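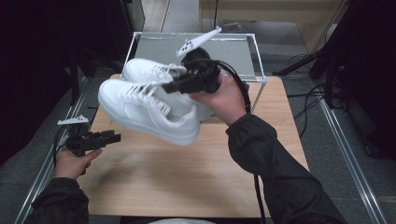
Project report: Slip and pose loss in two-handed shoe handling
Subbarao Rajan and Sowmya Murthy
Robotics project course, Jenascombe

1. Background

Our project was to collect demonstrations of shoe sorting with a pair of hand-held grippers and to train a policy on them for the two-arm cell in the Stukus lab. One person holds a gripper in each hand and does the task on the tabletop. The position of each gripper comes from the tracking marker on top of it, and the finger opening is logged along with it. The plan was to record 300 demonstrations in June. We got there, but a large share of them could not be used, and most of this report is about why.

2. What went wrong

The first problem was dropped shoes. The task started with lifting a pair together by the collar. In early recordings this worked well. Later on, one shoe of the pair would start to slide down while the operator was still lifting, and the operator would squeeze harder or bring in the other hand to catch it. A person does this without thinking. The policy learned the squeeze and the catch as if they were part of the task, and on the arms it made a catching move at shoes that were not falling.

The second problem was jumps in the recorded position. When the operator turned a wrist to follow a swinging shoe, the marker turned away from the tracking cameras. The log then held the last good position and jumped to the new one when the marker came back. The longest of these gaps was 700 milliseconds. Played back on the arms, a gap like that is a stop followed by a very fast move.

That is how we had our one safety event. During a replay test the left arm stopped above the table, then swung toward the right arm and hit it at the wrist. Sowmya was at the emergency stop and pressed it, but the contact had already happened. No one was inside the rails. One finger mount was bent and had to be replaced. We reported it the same afternoon and the cell was locked out until we had a speed limit in the replay code.

3. Finding the cause of the slip

We first blamed the shoes. Smooth uppers are hard to hold, and a pair hanging from one grip swings, so the load on the fingers keeps changing. We also thought the linkage might have play in it, and Subbarao checked the pivots against the drawings from our Hodcombe project partners.

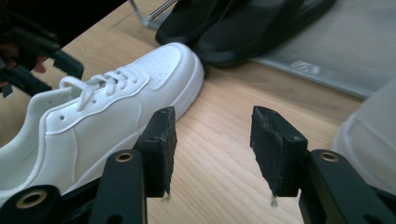 The pivots were fine. The pads were the weak point. The black covering on the finger pads was chipped and frayed along the edges, and with less of it left there was less to press into the side of a shoe. We had no record of when the pads had last been changed, so we could not say at which demonstration the wear began to matter.

To check, we fitted new pads and repeated the pair lift with the same shoes and the same operator. With the old pads the shoes slid in 5 lifts out of the set. With the new pads we saw no slides. It is a small test and we would not put much weight on the exact number, but it was enough for us to stop looking at the linkage.

4. Changes made

Pads are now inspected at the start of each session and replaced when the edge is chipped. The date goes in the lab log.

Any recording with a tracking gap is flagged by a script and left out of training. Before this we were looking through them by eye and missed some, including the one in the collision.

Replay has a speed limit per arm and a minimum distance between the wrists. If either is broken, both arms hold.

The cables on the grippers are still a nuisance. They pull on the wrist during long reaches — we think this adds to the marker turning away — but we ran out of time to test it.

5. Remaining issues

After the bad recordings were removed we retrained 3 times with different settings. The catching move is mostly gone. It still shows up with dark shoes, and we do not know why. The MacKinnon group has offered to rerun our data with their own training code in the fall, and the flagged recordings have been kept in a separate folder for them.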